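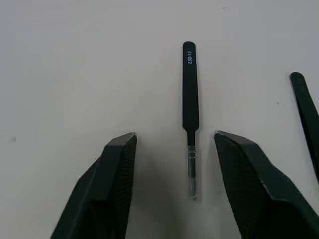 Has anyone else paid for the Prevside refinishing kit and wondered what the 200 bucks went toward? I had a white tabletop that had gone dull, and the ad says the Plultine topcoat levels itself and hides every brush mark. I'm not convinced. The only thing I trust from my whole setup is the black tweezers lying on the white top there, for lifting bristles while the coat is still soft. The kit doesn't include any.

gratenook
Which primer did you use? The Plultine stuff hates anything oil based. It says so on page 16 of the booklet, in tiny print.

mudroom_pat
The one that came in the box. So if it hates its own primer I'd like my money back.

oldlatch
I did a hall bench with it in November and it came out fine. You probably put it on too thick. Thin coats, 10 hours between them, leave it alone.

mudroom_pat
Can says four hours. The booklet says overnight. Now you say 10. See my problem?

gratenook
Four hours is for touching it. Not for another coat.

sillplate
I read the reviews before I bought anything. 3,808 of them on the store page, nearly all five stars, and a lot posted by people who had "just ordered". How do you rate a finish you haven't opened? I went with Pinheiro floor varnish, cheaper, and it's held up under a coffee maker.

oldlatch
Pinheiro yellows over white. Wait a year.

sillplate
Maybe. Mine is over gray so I can't say. Have you seen it yellow yourself or did you read that?

oldlatch
Read it. But in more than one place.

mudroom_pat
Nerent sells a water based one too, same promises on the label. I'm going to paint a scrap board with each before I believe any of you. No offense.

gratenook
None taken. Sand between coats though, whatever the can says.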